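The Midday Meal Returns to Horkville

November 6, 2021

For most of the last century, lunch in Horkville was eaten at home. The mill whistle sounded at noon, the shops on the main street locked their doors, and the town went indoors for an hour. When the mill closed, the whistle went with it, and the noon meal became a private matter, taken at a desk or in a parked car.

The town has spent the past two years trying to bring it back. Under a program called Neseo, residents and workers may order a simple lunch by nine in the morning and eat it at a shared table in one of several public buildings. The program opened in January with 300 registered diners. It now has 4000, in a town whose downtown employs fewer people than it did a generation ago.

A Short Menu

The menu at Neseo is deliberately short. Each day offers one hot dish, one soup and one sandwich or burger, with greens on the side. The kitchen at the former Lulau department store prepares 345 meals on an ordinary weekday and more when the county court is in session.

Early menus were longer. A survey of diners during the first spring found that the length of the list was itself a cause of complaint. People returning to work at one o'clock did not wish to spend ten minutes choosing. The list was cut, and the time spent in line fell with it.

Bread comes from Pyo, a bakery on the east side that had supplied the mill canteen until it closed. Its soft white roll, once sold only by the dozen, is again made daily. The bakery has added a second oven and moved its first shift to three in the morning.

What the Hour Is Worth

Employers were slow to take part. Several objected that a full hour away from work could not be justified, and the first agreements covered only 30 minutes. Most have since been extended. The town library now closes its front desk at noon and reopens at one, a practice it had given up in the 1980s.

The effect on nearby businesses has been mixed. The two diners on the square report fewer customers at midday – and more in the late afternoon. The hardware store has begun to open earlier. A proposal to help restaurants join the program as kitchens remains under review.

Greens and Bread

The side of greens was nearly dropped in the first year on grounds of cost. Diners asked that it stay, and it is now included in the standard price. The burger, introduced later, is the most frequently ordered item of the week. 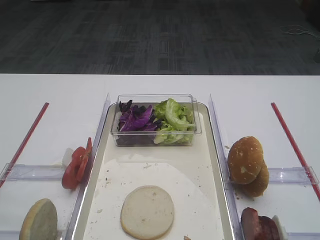 Salad greens, and half of a burger bun, with a white tray.

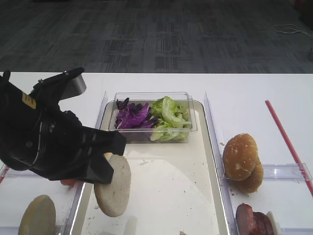
The Coming Year

The town council will consider a budget for Neseo in January. The request includes $2000 for additional tables at Lulau and a small sum for winter heating in the east hall. Registration remains open to anyone who lives or works within the town limits.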